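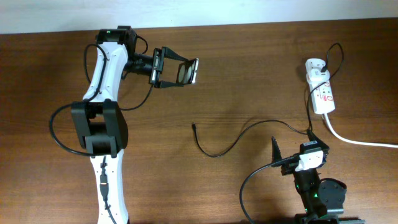
Tramstead Power Strips
Data card, release 2

Summary

Tramstead Power Strips is a collection of annotated recordings of power strips on tabletops. It covers where a strip lies, how it is turned, which outlets are in use, and where its cord runs. The release contains 2,000 recordings of 30 different strips. It was put together for work on finding outlets, reading switch positions and tidying cords on a desk or bench.

Contents

recordings/ one folder per recording, numbered from 00001
labels/ one JSON file per recording, same number
strips.csv one row per strip: body color, outlet count, outlet spacing, switch type, cord length
tables.csv one row per table: surface, color, grain direction, depth, width
splits/ train, validation and test lists
CHANGES plain text

A label file can be read without its recording. A recording without a label file is an error and should be reported.

Tables

Both a wooden top and a laminate top are included. The wooden top is brown with a clearly visible grain, which runs parallel to the far edge in the default setup. Grain direction matters for anyone working on edge detection: a thin cord laid along the grain is the most common source of missed cord labels in our own checks. The laminate top is pale gray and has no pattern. The wall behind the wooden top is plain white. A white strip close to that wall can lose its top edge under bright light, and such cases have the flag low_contrast.

Strips

Bodies are white, black or gray. White is the largest group. Each strip was measured once with calipers before recording, and the measurements in strips.csv are from the physical object. Strips with a cracked body or a loose outlet were left out.

Outlet numbering starts at the end farthest from the cord. On a strip with the cord leaving from the side, numbering starts at the end farthest from the switch. If there is no switch, see the column first_outlet in strips.csv.

Label fields

strip_id matches strips.csv
table_id matches tables.csv
center position on the tabletop in millimeters, origin at the near left corner
angle degrees from the near edge, 0 to 179
outlets list, one entry per outlet: free, plug, adapter, unknown
switch on, off, none, unknown
cord ordered list of points along the visible part of the cord
flags low_contrast, cord_hidden, strip_hidden, overhang

A strip lying parallel to the near edge has an angle of 0. A strip pointing straight at the wall has an angle of 90. The angle does not say which end faces the wall. Use the outlet order for that.

"unknown" is a real value and should be kept. Annotators were told to choose it whenever an outlet or switch could not be read, and never to carry a value over from an earlier recording of the same strip. Replacing "unknown" with "free" will inflate scores on the outlet task.

The cord field holds visible points only. Where a cord passes under something, the list is split in two and cord_hidden is set. Other cables on the table are not labeled. A cable counts as the strip's cord only if it can be followed to the strip body.

Annotation

Labels were drawn by Rajitha Barua and Lakmal Khondokar. Dilruba Jayawardena reviewed every file in the test split and settled disagreements. Tolerance for the center point is 5 mm. Tolerance for the angle is 3 degrees. Cord points have no fixed tolerance; the rule is that the line through them must stay on the cord.

Known issues

13 recordings have a strip that hangs over the near edge. Their center point is on the strip, so it may fall outside the tabletop. They are flagged overhang and appear only in the train split.

Rocker switches seen from directly overhead are often unreadable. Expect a high share of "unknown" for these.

Adapters that cover two outlets are entered twice, once per outlet. Release 1 entered them once. Counts from the two releases can't be compared without converting the older files. The script convert_adapters.py does this in place, so copy the folder first.

Round table corners are treated as square when setting the origin.

Out of scope

The labels say nothing about electrical load, ratings or safety. Do not use them to judge whether a strip is overloaded. There are no wall outlets in the label set and no strips mounted under a desk.

Splits

Splits are made by strip. No strip appears in more than one split. Both tables appear in all three.

Changes since release 1

Angle range reduced from 0 to 359 to 0 to 179.
Added the overhang flag.
Corrected outlet spacing for the Dasberg strips, which had been entered in inches.
Fixed swapped table_id values in the June batch.

Contact

Corrections go to Thérèse Lévesque. Include the recording number and the name of the field. Questions on the conversion script go to Tariq Sethi.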